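Ollham snack counter reopens, bottles first

By Tobias Okafor
April 2021
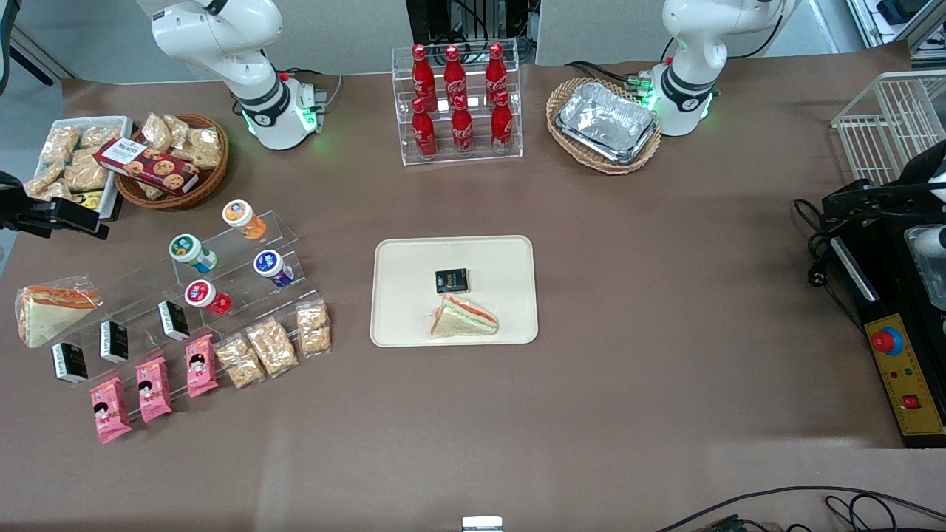
The new counter at Ollham, with the Coca-Cola on its two-tier rack at the back and the yogurt drinks on the steps. Photo: Stuart Heywood

The snack counter on the ground floor of the Ollham building is back, and it has gone up in the world by several tiers.

Regulars will remember the old arrangement, a cardboard box with a slot cut in the lid and a handwritten plea for exact change. It served the building for years and was last seen holding up one end of a radiator shelf. Its replacement is a brown table fitted out with clear acrylic stands, wicker baskets and the sort of spacing normally reserved for perfume.

Napaporn Ongart, who laid it out, spent two evenings on the job and most of a third on the yogurt drinks. "Small bottles look like something you dropped if you put them flat on a table," she said. "Give them a step to stand on and people pick them up and read the label."

The drinks now occupy the upper part of a stepped display, orange label at the top, with a green and white one, a blue and purple one and a red one below it. Small black boxes march down the lower steps in a diagonal. Ongart would not be drawn on whether the diagonal was planned, but she did ask that it be mentioned.

Cola has been given the place of honor at the back, six red bottles in two rows of three. Hubert Rainer, who has worked on the third floor since before the lift was replaced, said it was the first time he had felt underdressed buying a soda.

Rice crackers are in a white tray at the left, in clear bags. Next door is a round basket of puffed snacks with a box of cookies laid across the front rim, a position Rainer described as "provocative." He had bought a box by the time this reporter finished writing the word down.

Less easily explained are the foil trays. A stack of them sits in an oval basket to the right of the cola, looking every bit as presentable as the food. They are for sale too, it emerged, following a request from the Plivgate lunch group, whose members bring in leftovers and have strong feelings about lids. Dalibor Sýkora, speaking for the group, said foil trays had been raised at 5 meetings and that he was pleased to see movement.

"We would have accepted a drawer," he said. "The basket is very nice."

The refit cost $739, which covered the stands, the baskets and the first stock order. The money came out of the $2,092 left in the building's social fund after a year in which there was very little social to spend it on. A survey sent round in the winter drew 27 replies, most of them in favor of a counter, one in favor of a fish tank, and one that consisted entirely of the word "crackers."

Prices are on a sheet by the door. Payment is by card or into the tin, and the tin still prefers exact change, so some traditions have survived.

There was mild concern over how long the display would stay in order once the public was let near it. At the Sitthorpe building, where a similar counter opened last fall, the tiers were reportedly being used for keys and a glove inside a week. Ongart visited to see for herself and came back with views about the glove. She plans to straighten the Ollham stands each morning before nine and has asked that anyone changing their mind about a yogurt drink put it back on the step it came from.

Restocking will be handled by Sosa, the wholesaler that already supplies the coffee. The first full order is due in May, and suggestions can be left at the front desk until then. Sparkling water has been asked for, as have nuts and a return of the cardboard box, the last of these in handwriting that several people say they recognize.

Rainer denied it was his. He was on his second box of cookies at the time.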